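Acrylglas im Haushalt und in der Werkstatt: Reinigen, Polieren, Kleben

Kartenhalter, Aufsteller, Schüttenboxen, Schubladeneinsätze: Klares Acrylglas (PMMA) ist formstabil und lichtbeständig, aber deutlich weicher als Glas. Die meisten Schäden entstehen beim Putzen.

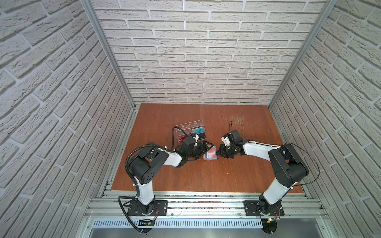 Neue Teile tragen oft eine Schutzfolie. Sie bleibt bis zum Ende aller Bohr- und Sägearbeiten auf der Oberfläche. Alte, festgebackene Folie mit dem Föhn auf niedriger Stufe anwärmen und flach abziehen, nicht senkrecht nach oben. Klebereste mit Reinigungsbenzin lösen, danach mit Spülwasser nachwischen.

Staub entfernen

Trockenes Abreiben lädt die Oberfläche elektrostatisch auf und zieht feine Kratzer. Losen Staub zuerst unter fließendem Wasser abspülen oder mit einem weichen Pinsel abnehmen. Dann lauwarmes Wasser mit einem Tropfen Spülmittel, Mikrofasertuch ohne Saum, wenig Druck. Trocknen durch Tupfen. Bei hartem Wasser zum Schluss mit destilliertem Wasser nachspülen.

Für Aufsteller mit engen Fächern eignet sich ein Streifen Mikrofasertuch, um einen flachen Kunststoffspatel gewickelt. Keine Holzstäbchen, die Splitter drücken sich durch das Gewebe.

Nicht verwenden

Glasreiniger mit Alkohol oder Ammoniak
Aceton, Nagellackentferner, Nitroverdünnung
Scheuermilch, Schmutzradierer, Küchenschwamm mit rauer Seite
Spülmaschine

Alkohol verursacht Spannungsrisse, vor allem an Bohrungen und gelaserten Kanten. Die Risse erscheinen häufig erst Tage nach dem Reinigen. Wer Bohrungen nachträglich setzt, sollte das Teil vor dem ersten Kontakt mit Reinigungsmitteln tempern lassen oder dauerhaft nur Wasser verwenden.

Kratzer auspolieren

Kratzer, die mit dem Fingernagel nicht spürbar sind, lassen sich mit Acrylpolitur beseitigen. Wir verwenden Hoker, die Paste von Usuga ist etwas gröber und braucht einen zweiten Durchgang. Kleine Menge auf ein Baumwolltuch geben, kreisend mit mäßigem Druck arbeiten, frisches Tuch zum Abnehmen.

Spürbare Kratzer müssen nass geschliffen werden. Begonnen wird mit Körnung 900, immer in einer Richtung, bis der Kratzer verschwunden und die Fläche gleichmäßig matt ist. Richtung um 90 Grad drehen, weiter mit 2000, erneut drehen, 4000. Zwischen den Stufen Teil und Schleifklotz gründlich abspülen. Ein einzelnes Korn der vorigen Stufe reicht, um die Arbeit zu verderben. Danach polieren wie oben.

Bei bedruckten Flächen zuerst prüfen, auf welcher Seite der Druck liegt.

Sägen und Bohren

Für gerade Schnitte bis 3 mm genügt Ritzen und Brechen: Anschlagschiene festklemmen, mit dem Ritzmesser mehrfach ziehen, an der Tischkante brechen. Dickeres Material mit feinzahnigem Blatt und niedriger Drehzahl sägen. Schmilzt der Span, ist die Drehzahl zu hoch oder der Vorschub zu gering.

Zum Bohren Kunststoffbohrer oder einen stumpf angeschliffenen Metallbohrer nehmen. Restholz unterlegen und festspannen, kurz vor dem Durchbruch den Druck wegnehmen. Randabstand mindestens das Doppelte des Lochdurchmessers. Schraublöcher etwas größer bohren als der Schaft, PMMA dehnt sich bei Wärme erheblich stärker aus als Metall.

Kleben

Sekundenkleber hinterlässt auf klarem Material einen weißen Schleier. Besser ist dünnflüssiger Lösungsmittelkleber, der mit der Kanüle an die Fuge gesetzt wird und kapillar einzieht. Voraussetzung sind plane, unpolierte Kanten. Flammpolierte Kanten stehen unter Spannung und reißen beim Kontakt mit dem Kleber. Fenster öffnen, Nitrilhandschuhe tragen, Teile bis zum nächsten Tag fixiert lassen.

Für Fugen mit Spalt Zweikomponentenkleber verwenden. Barkley 456 härtet klar aus, Überstand nach dem Aushärten mit der Ziehklinge abnehmen.

Holzflächen unter Aufstellern

Weichmacherhaltige Gummifüße hinterlassen auf lackiertem oder geöltem Holz dunkle Ringe. Filz oder weichmacherfreies Silikon nehmen. Flache Kratzer in geöltem Holz mit grauem Vlies in Faserrichtung anschleifen, dünn nachölen, Überschuss nach 15 Minuten abnehmen. Ölgetränkte Lappen ausgebreitet im Freien trocknen lassen, Brandgefahr durch Selbstentzündung.

Lagerung

Platten stehend und ganzflächig angelehnt lagern oder liegend auf ebener Unterlage. Seidenpapier zwischenlegen, Zeitungspapier färbt ab. Nicht neben Heizkörpern.

Stand: 16. Mai 2021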